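Equipment notes: Hedenow hand gripper kit

Hedenow has started shipping its hand-held gripper kit to outside labs, and we have had one on loan from the Gedport office since April. A few members asked whether it is worth the money for small groups, so these are our notes so far.

The kit is for recording demonstrations without a robot in the room. You hold the gripper, do the task yourself, and the recordings are used later to train an arm fitted with the same fingers. In the box are the gripper, 2 spare sets of finger pads, a charger, a short printed guide and a license for Kocsis, the software that sorts and trims the clips. Mounts for other arms are sold separately.

Setup took us 44 minutes, most of it spent on the Kocsis install. The calibration step is clear and only has to be repeated when you change the pads.

We skipped the foam blocks that come up in every demo and went for household items: socks, pens, hair ties, small toys. Soft and stretchy things are where cheaper grippers have given us trouble, so most of our time went there.

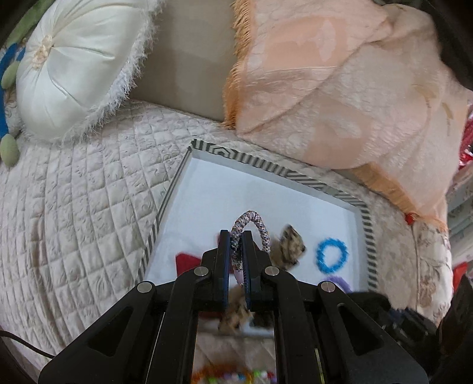 A braided hair tie held between the ribbed finger pads, over a tray of hair accessories.

The pads are the best part of the kit. They hold thin cord without much squeeze, and they are easy to swap. The jaws open wide enough for anything we would normally pick up with one hand. Picking one item from a pile takes some practice, as the fingers tend to bring a neighbor along.

Our complaints are minor. The grip gets tiring after almost an hour, and there is no wrist strap. Kocsis is slow to load long sessions and sometimes drops the labels you typed in. Support answered our message about this and said a fix is planned.

The kit costs $2,000, with a lower price per unit on orders of 5 or more. The closest thing we have tried is the Hikier set, which is lighter in the hand but comes with smooth pads only. For rigid parts we would be happy with either one. For cloth, cord and elastic we would pick the Hedenow.

The loan unit can be booked through the equipment page. Please return it with both spare pad sets in the box.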